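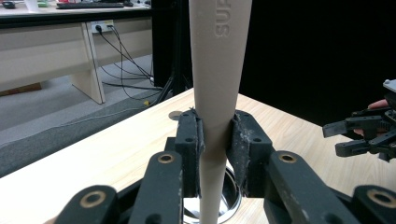
Re: [gisdale-study] Psalms in the new year?
December 29, 2020

Hello all,

Sorry for the slow reply, I've had a houseful (on the screen, anyway) and only sat down with my emails this morning.

> We finished Ruth sooner than I expected and I'd like us to
> settle on something for January. Would people be happy with
> the Psalms? I know we did a few in June but we rushed them.
> Also, does anyone have the Nunholm booklet? I can't find
> mine and I don't want to order another if there's one
> sitting on a shelf.

Yes please to the Psalms! I was one of the people grumbling in June that we'd galloped through, so I can hardly say no. Could we take one a week this time and read it aloud twice, with a bit of quiet in between? We did that at my old church and I got far more out of it than I did from all the notes. I'd love to start with 42, and perhaps leave 119 for when we're feeling strong.

I do have the Nunholm booklet. It's got my pencil all over it and the back page has come away, but you're welcome to it. I'll drop it through your door when I'm next down that end of Gisdale. The questions for 42 are good - the ones for 23 I thought were a bit thin, and I'd skip them.

On hymn books, for anyone who likes to sing at the end: the tune we all enjoyed is number 355 in the green book and 671 in the newer one. I had 751 written in my diary, which is something else entirely and goes very high, so please cross that out if you copied it from me.

One more thing. Would half past seven suit people better than seven? There are 4 of us still getting children to bed at seven and we always come in halfway through the opening prayer with our cameras off. I don't mind either way if it's awkward for the early birds, and I can always read the passage beforehand and catch up.

I'm happy to lead the first week if nobody else is longing to. I'd rather not do the second as I'm on the food bank rota that evening.

Every blessing to you all, and see you in the new year,

M.

--
gisdale-study mailing list
To leave the list, send a blank message with "unsubscribe" as the subject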